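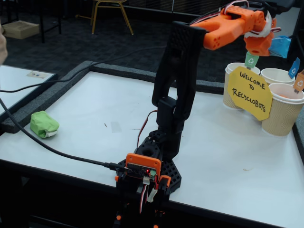 M. Taşdemir

Print this ticket | E-mail this ticket

Subject: Tacky residue on white table, Room 46, Drimer Building
Category: Furniture and surfaces
Priority: Normal
Status: Closed, with follow-up

Original report

The white table in Room 46 feels tacky to the hand after it has been cleaned. Paper cannot be slid across it, and cups have to be lifted with a small tug. The condition is worst on the right side, where the cups are grouped, and is present to a lesser degree on the left, near the small green item. The gray border does not appear to be affected. The table was wiped down on the last working day before this report and was tacky again the next morning.

Users of the room have been trying to clear the surface with tissue. This leaves lint on the table and increases the amount of crumpled paper to be collected. Please advise whether the table should be replaced or whether a different cleaner is required.

Response from Facilities Support

Thank you for your report. The table was supplied by Vallow with a sealed white top. The finish is not known to soften in ordinary use, and replacement will not be considered until residue from cleaning products has been ruled out. Please provide the following information:

Name of the cleaner in use, and whether it is diluted before use.
Type of cloth used.
Whether the surface is rinsed after cleaning.
Whether cups and other small items are removed before the table is wiped.

Please do not apply solvent, furniture polish or scouring powder while the ticket is open.

Reply from room contact

The cleaner is Lemen concentrate, taken from the supply closet on the same floor. It is mixed in a spray bottle, but the measuring cap is missing and the amount is judged by eye. The cloths are the standard reusable kind. The surface is not rinsed. Cups are generally left in place, and the cloth is passed between them.

Facilities Support, site visit, Monday, 9:30 a.m.

The table was inspected with the room contact present. Findings were as follows.

A clean white cloth dampened with plain water was rubbed over a hand-sized area at the right side of the table. The cloth picked up a thin film and foamed slightly when wrung out. The area was no longer tacky once dry. The same test on the left side produced less film. No softening, swelling or lifting of the finish was found in either area.

The film was heaviest in the narrow spaces between the cups. Cleaner had been sprayed there and had dried in place, and the cloth had not reached it. Faint rings were found under several cups when these were lifted. The rings came away with water.

The spray bottle was tested by diluting a sample until it matched the color of a correctly mixed bottle. The mixture was found to be considerably too strong. The label calls for 5 mL of concentrate in 2,000 mL of water.

Cause: dried cleaner residue, the result of an over-strong mixture and the absence of a rinse. The furniture is not defective.

Corrective procedure issued to room contact

1. Move all cups off the table to a tray. Do not stack cups that have not been washed.

2. Pick up wrappers, used tissue and other crumpled paper before any liquid is applied. Damp paper breaks up and leaves fibers that are difficult to remove from a white surface. If it is unclear whether an item is trash or belongs to someone, set it on the tray with the cups.

3. Wipe the whole top with a cloth dampened in warm water, working from the far side toward the front edge. Turn the cloth often. Keep the cloth well wrung out near cords and plugs.

4. Repeat with a second cloth and fresh water until the cloth no longer foams when squeezed.

5. Dry with a lint-free towel. Tissue and paper towels are not suitable for this step.

6. Wipe the underside of each cup before returning it to the table.

The existing spray bottle is to be emptied and rinsed. A marked bottle and a replacement measuring cap have been requested from the supply office.

Reply from room contact

Steps 1 through 6 were completed the same afternoon. Four changes of water were needed before the foam stopped. The tackiness on the left side is gone. On the right side, one patch close to the gray border was still slightly tacky and was treated again. It is now dry and smooth. There is a faint dull mark in the same place that can be seen only at an angle.

Facilities Support

The dull mark was viewed during a second visit. It does not catch a fingernail and is considered cosmetic. No repair is proposed at this time. If it spreads or the surface becomes rough, please reopen this ticket and quote the room number.

The replacement cap has been delivered to the supply closet and attached to the container by a cord. Please ensure that it is returned there after use.

Further instructions for Room 46

Daily wiping should be done with water only. Lemen may be used once a week at the label strength, followed by a rinse. Spills should be taken up when they occur. Cups are to be moved for the weekly cleaning, including those at the back of the group.

A lidded bin has been approved for tissue and wrappers and will be placed beside the door. The request for a second tray is pending and will be handled under a separate ticket.

Follow-up check: January

Print this ticket | E-mail this ticket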